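Home | Notebook | Bench notes | Materials | Archive

Bench notes: work surface, mats and sorting bins
September
Petro Stelmakh

09:40. Continuing from the last entry. The gray mat has now been on the green bench top long enough to say something about it. Entry covers the mat, the bin position, the balls, and the cleaning routine. Drawer relabeling is still open and gets its own page.

Mat. Dark gray, rounded corners, block lettering across the middle. It replaced the Gratero sheet, which curled at two corners and never lay flat after the first wipe-down with solvent. The present one lies flat with no tape. I checked all four corners with a feeler gauge after leaving it overnight under the Alico reference plate, then again at noon with the plate off. No lift at either reading. Thickness is 2 mm by caliper, same at every place I tried.

The lettering is printed, not molded. Running a fingernail across it I can feel a slight edge on the larger strokes. A ball placed on the edge of a letter will sometimes settle against it and sometimes roll. On the plain part of the mat, with the bench leveled, a ball stays where it is put. For anything that depends on start position, use the gap in the lettering. It is easy to find by eye and needs no tape mark.

Bench level. Ginevra had the long level out before I got in. The bench was low at the window end and she shimmed that foot. Bubble centered along the length, slightly off across the width, within what we accept. Do not lean on the window end until the new foot arrives. The shim is a folded piece of card and will creep.

Bin. Yellow plastic, set to the right and overlapping the mat. I have gone back and forth on this. With the bin fully off the mat it slides on the green surface when a ball drops in from any height. With its base on the mat it grips. The cost is that we lose part of the mat on that side, and nothing is being placed there anyway. Leave it overlapping. 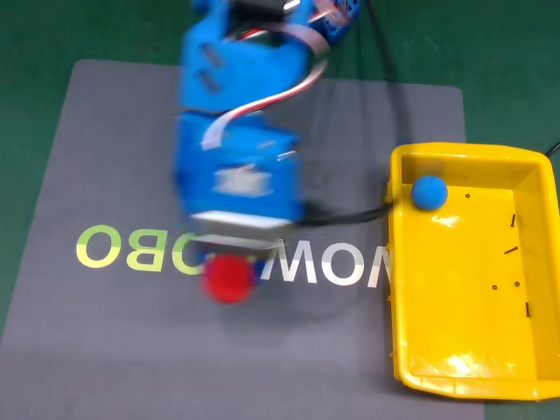 The rim of the bin is the other question. A ball that clips the rim goes one of two ways, and the way out is usually off the back of the bench. I did a drop test by hand at 11:15, 30 drops from a height of 116 mm above the rim, aiming for the center of the bin. All went in, and 6 of those touched the inside wall first. Aiming halfway between center and rim gave a worse result, which I did not tabulate because I was not holding the height well by then. Needs a proper stand.

Balls. Red and blue ones for now. The older mixed set from the Trollasska box is out of use. They had flattened along the seam from being stored under weight, and a flat spot makes the roll test meaningless. Red also reads clearly against the gray, which the dark ones did not. Zinhle asked for the old set to be kept for the packing trials. They are bagged and on the lower shelf, marked NOT ROUND.

Noise. A ball landing on bare plastic is loud in this room. Tried a square of felt in the bottom of the bin. Quieter, but the felt sheds and the lint ends up on the mat. Removed it. A thin foam offcut might do the same job without the lint - have not cut one yet.

Cleaning. Damp microfiber, water only, then dry cloth. Wipe along the lettering. Wiping across it leaves a line of dust on the stroke edges that shows up under the overhead light. No alcohol on the print until somebody has tested a corner. The green surface can take the usual cleaner, but lift the mat first. Cleaner that gets underneath stays there and the mat floats on it.

Storage. Mat stays on the bench. If it has to be moved, roll it print side out on the wide Nwankwo tube. Do not fold it.

Open items:
- stand for the drop test, with a fixed height stop
- foam offcut for the bin
- alcohol test on one corner, underside first
- proper foot for the window end of the bench (Ginevra has the part number)

15:20. Level rechecked across the width. No change since morning.

P.S.

Comments (4)

Oleksandra Pavliuk
Which corner do you want for the alcohol test? I would take one at the back, away from the lettering. I can do it after lunch tomorrow.

Arsen Zinchenko
The felt problem is the cheap felt. There is a denser sheet in the materials cabinet, second drawer. Still sheds, but less. I would go with foam too.

Zinhle Chauke
Found the bag on the lower shelf, thanks. Some of them are worse than I remembered. Fine for packing.

Petro Stelmakh
Oleksandra - back left, underside first. Write the result on this page please.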